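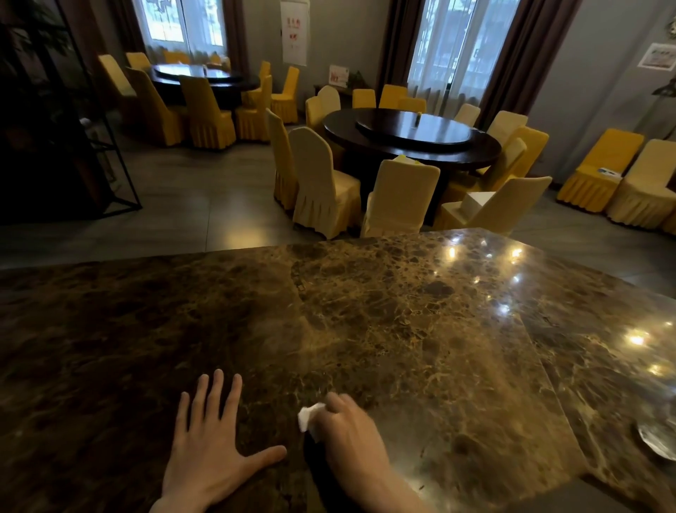
Home Articles Authors Search this journal Enter keyword or author

4. What people mean by "clean enough"

When we began our interviews in Vestholm, we supposed, a little innocently, that everyone would tell us the same thing about housework, give or take a favorite brand of soap. We were happy to be wrong. The households that kept a diary for us gave us 1,813 entries in all, and it took Asmaa Kamel and me most of May to read them through (twice, in the case of the longer ones, and with a good deal of tea).

The word that came up again and again was "company." People spoke of a kitchen being clean enough for family and then, in the same breath, of its not being clean enough for company, and they moved between these two standards with great ease. One woman in the Gerkis district wrote that her Sunday cleaning took three hours if her sister was coming and twenty minutes if she was not, and she added, very kindly for our benefit, that the house looked much the same either way.

Figure 3. Diary entries by time of day, all households (n = 1,813). The evening peak falls at 7 p.m.

The evening peak in Figure 3 deserves a word or two. We had expected the mornings to lead, as they did in Barbieri's older survey of 900 homes, on which we leaned heavily in planning our own. Our diary keepers did a great many small jobs right after supper instead, wiping and straightening and putting away, and quite a few of them did not think of these jobs as cleaning at all. "I just went round the kitchen," one man wrote, on page after page. Amrit Bouchard, who read an early draft of this section, suggested that we treat "going round" as a category of its own, and we have gladly done so in Section 5.

It should be said that the Vellix apartments are smaller than the houses in Gerkis, and that a smaller kitchen may simply be gone round more often. We return to floor area below, where the comparison is made room by room, with hallways left out.

Share 7 Comments 3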